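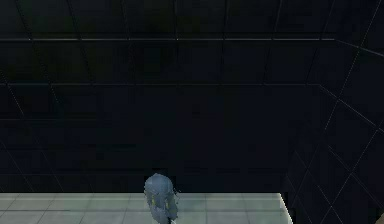 Teaching a simulated arm to remember the room

October 24, 2019

I have been promising a proper write-up of Tradel since February, and a few kind readers have written to ask whether it quietly died. It did not! It got slower, then it got rewritten, then it got quite a lot better, and I finally have numbers I'm willing to put in front of people who know more about statistics than I do. So put the kettle on, because I'm going to ramble a bit.

For anyone who wandered in from the bread posts (hello, the rye is doing fine), the day job is at Grirari, where a small group of us teach robot arms to fetch and move household things. Nearly all of it happens in simulation. We use a simulator called Bradus, which we build and maintain ourselves and which I love and complain about in equal measure, and the rooms come from a set we call Alipour. Alipour is bedrooms only, for now. There are 14 of them, each with its own furniture, its own clutter and its own sometimes startling taste in wall tile.

What was wrong with the old way

The old policy looked at whatever the cameras showed it at that moment and picked the next motion. That's a perfectly respectable way to build one of these things, and for short jobs it works well. If the arm is already hanging over a table and the object is right there, you don't need much more.

Bedrooms are not like that. In a bedroom the thing you want is on the nightstand, or on the bed beside a throw, and the view you happen to have is of something else. Look at the gripper up at the top of the post. It's over a stretch of pale gray tile, there's a dark paneled wall behind it, and way down in the right corner there's a bit of something orange-brown. If your instruction was to bring the little figurine, what in that view helps you? Pretty much nothing. You'd need to have seen the nightstand at some other time, or from some other camera, and you'd need to have held on to it.

The old policy held on to nothing. When its target wasn't in view it did one of two things. It drifted, making tiny motions back and forth as if it were thinking (it wasn't thinking), or it went for the nearest thing it could see with great confidence. I have watched more of those runs than is good for a person.

The first fix everyone suggests is to feed it more frames, and we did try that. We gave it a long strip of recent images and let it sort out what mattered. Training got painfully slow, and the policy learned a rather sneaky lesson: the best guess for the next motion is usually the last motion, so it simply copied itself. It looked wonderfully smooth on our training curves. In the rooms it would sail past the target and keep on sailing.

What Tradel does

Tradel is a much smaller idea. Alongside the policy we train a little note-taker. Every so often it takes one view of the room and writes down a short list of entries, and each entry is a rough location, a feature vector for what's there, and a number for how sure it is. The policy never sees old images at all. It gets the current view, the instruction and the notes.

The notes are kept in room coordinates, and that turned out to matter more than any clever thing we did with the network. Our first version stored them relative to the camera, and I spent a good three weeks wondering why everything fell apart as soon as the viewpoint moved. (Yes, I know. You may laugh. I would.)

Let me walk through a view that I've stared at far too long, because it has most of what makes the note-taker's life hard. 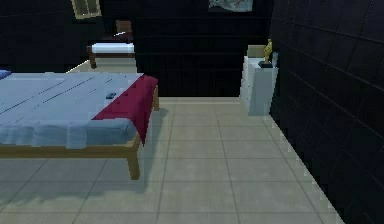

Wide view in the bedroom: the big bed with its red throw, and the white nightstand on the right.

The big bed is easy. It fills so much of the view that even our earliest note-taker got it, and the crimson throw at the foot end makes a lovely landmark. The nightstand is easy too, white against all that dark tile. What's hard is the small stuff. There's a dark gray rectangle lying on the blue sheet near the throw, a phone or a remote by the look of it, and for a long time the note-taker would skip it entirely and write a second, completely unnecessary entry about the bed. The gold figurine on the nightstand it usually found. The clear glass object next to the figurine it found about as often as I find my reading glasses.

Then there's the second bed, the smaller one farther back. Two beds in a room is a nasty case for anything that works from a phrase like "on the bed," and we were quite pleased with how the notes handled it. Each bed gets its own entry with its own place in the room, so the policy can at least represent the idea that there are two. Whether it picks the right one is another matter and depends a good deal on how the instruction is worded.

You'll notice there's no gripper in that view. We care about that case a lot. A policy without notes sees a room with none of itself in it and has a hard time connecting what's there to where its fingers are. With room coordinates, the arm's own position goes in as one more entry, and the figurine and the fingers end up on the same map even when no camera shows both.

How we trained it

We collected 840 demonstrations, split evenly, so sixty to a room. All of them were steered by hand inside Bradus with a pair of controllers. If you've never spent an afternoon steering a virtual gripper toward a virtual bottle, I can only say that your shoulders will have opinions about it by dinner.

Each demonstration comes with an instruction in plain words, and we wrote those ourselves too. We tried to write the way people talk, which means some of them are vague and a couple are downright grumpy. I left the grumpy ones in.

The note-taker gets no labels of its own. I want to be clear about that, as it's the part I'm fondest of. We don't tell it "this is a figurine." It's trained by the policy's error coming back through the notes, plus one extra term that asks it to predict what a different camera would see from the same moment. The extra term did wonders for the dark gray rectangle. Once the note-taker had to account for the other view, it couldn't get away with two entries for a mattress and none for the thing sitting on it.

We also charge it a small cost for every entry, or it would write down the whole room, grout lines and all. Picking that cost was miserable. Set it too high and you get one note that says, in effect, "bed." Set it too low and the policy drowns. I would love to report a principle here, but we tried a lot of values and kept the one that worked on the practice rooms.

The numbers

We held some rooms back for testing and ran 2510 test episodes in them, with starting positions shuffled and small objects moved around between runs. With Tradel the arm finished the job in nearly 65 percent of episodes. The old policy, on the same episodes and the same instructions, came in a bit under half. The long-strip-of-images version was worse than the old one, and I have a whole folder of plots on that which I'll spare you.

The gain is lopsided. When the target is in view from the start, Tradel and the old policy are so close that I wouldn't bet lunch on the difference. Almost all of the improvement comes from episodes where the target is out of view at the beginning or gets hidden partway through. That's what we hoped for, and it's also a fair warning that if your tasks all happen on one small tabletop, you can skip the whole apparatus and go home early.

Where it still falls down

Clear things, first and always. The notes for glass come with low confidence, and the policy has learned to distrust low confidence, so it dithers.

Stale notes are the other big one. If an object gets bumped while no camera is on it, the entry stays put, and the arm goes very politely to the spot where the thing used to be, closes its fingers on air and lifts. We've added a decay so old entries lose confidence over time. It helps some. It also makes the policy forgetful on long jobs, so I've traded one problem for its cousin.

And the dark rooms. Alipour has several where the walls are nearly black and most of the light lands on whatever surface the arm is working over. The notes get thin at the edges of a room like that. I went back and forth on brightening them and decided against it, mostly out of stubbornness — plenty of bedrooms are dim.

Next on my list is letting the arm decide for itself when to take a look around, in place of the fixed schedule it uses now. I have a version running as I type, and so far it has learned to look around constantly and do nothing else. I'll let it go overnight and see if it gets bored.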